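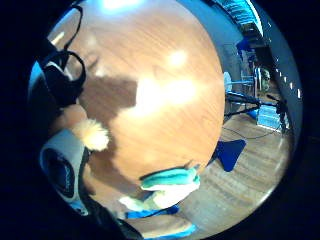 About Kirnby Language School

Hi, and welcome! I started Kirnby because I'd spent years teaching Spanish in rooms with 30-odd desks bolted to the floor, and I wanted somewhere you could just sit down and talk. We opened one March with a single evening class and a kettle I brought from home. These days we teach Spanish, Italian and Portuguese, and I still take the beginners myself (I love that first week when everyone is terrified of rolling an r).

Groups stop at eight people. A full course runs 18 weeks and costs $300, books included, and you can pay it in two parts if that's easier.

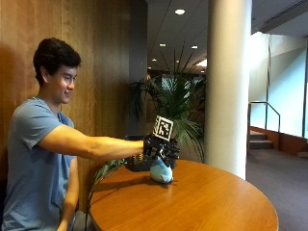
How we teach

We talk first and do the grammar later. You'll order a coffee, get lost, complain about the weather — all before you've seen a verb table. There's homework, but it's short, and I'd much sooner you watched a silly soap opera than copied out lists. Our lending shelf has 200 paperbacks on it, mostly crime novels, and you're welcome to take one home for as long as it takes.

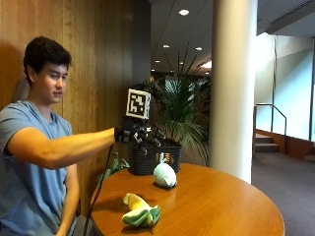 Samuel wrote to us after his course that he'd finally phoned his grandmother's cousins and followed nearly all of it, apart from one long story to do with a goat. He's signed up for the next level, and there are still places on it if you'd like to join him.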